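Home Projects Workshop notes Parts list About Contact

The arm has been bolted to the end of the bench since November and it still doesn't do anything useful, but the wrist is finished, so I'm writing this up before I forget what I did.

When I left off, the gripper was opening fine and closing badly. One finger would arrive before the other and push whatever was between them sideways. I blamed the servo for a fortnight. Then Fahad Durrani, who has the bench next to mine at the workshop, took the cover off and found that the small gear on the right side had a hairline crack in it. It was slipping one tooth under load and then slipping back when I opened it up to look. I printed another at 100 per cent infill and it has been fine so far.

The controller is a Fleltum board, the older one with the screw terminals. I bought it second-hand and the labels had rubbed off, so I spent an evening with a multimeter and a marker pen. If you have the same one, the two ground terminals are not next to each other. I put the supply across the wrong pair once and got away with it.

Cabling took longer than I'd planned. I had everything running down the outside of the forearm in spiral wrap, and every time the wrist turned past a certain point it pulled the camera plug half out. The cables now go through the middle of the joint with 40 mm of slack folded inside the housing. It's ugly in there but the lid goes on.

After that I stopped working on the real arm and went back to the simulator. I'd been putting this off. Yufang Guo had told me in the summer that I should get the model right before driving the motors from it, and I'd ignored that and bent a bracket. So I measured all the links again with calipers and typed the numbers in properly. The forearm was out by 6 mm in my old file. That accounts for a lot of the missed grabs.

I built a rough world to go with it. A few flat surfaces, plain colours, and a textured lump to give the camera something with detail on it. The virtual camera sits behind the gripper and looks out past the fingers, the same as the one I've fixed to the wrist on the bench.

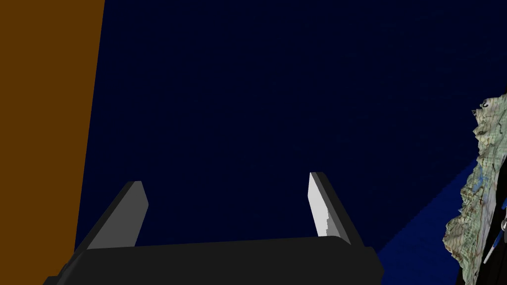
The first thing I did with it was run the reach routine 200 times overnight with the start position shifted a little each time. My laptop got through them by the morning. Most of the failures came from one side, where the wrist gets close to its limit and the solver picks the long way round. I added a penalty for that and ran it again, 600 times this time, and the long way round only turned up when there was no other option.

What I haven't sorted is the lighting. The simulated camera gives me clean flat colour and the workshop has strip lights, one of which flickers. Fahad suggested adding noise to the simulated pictures, so that's next. I also want softer pads on the real fingers. I have a sheet of silicone from Ghumman that I've been saving, and it cuts with ordinary scissors.

The bent bracket still needs replacing too. I've straightened it in the vice twice and I don't trust it with a third go.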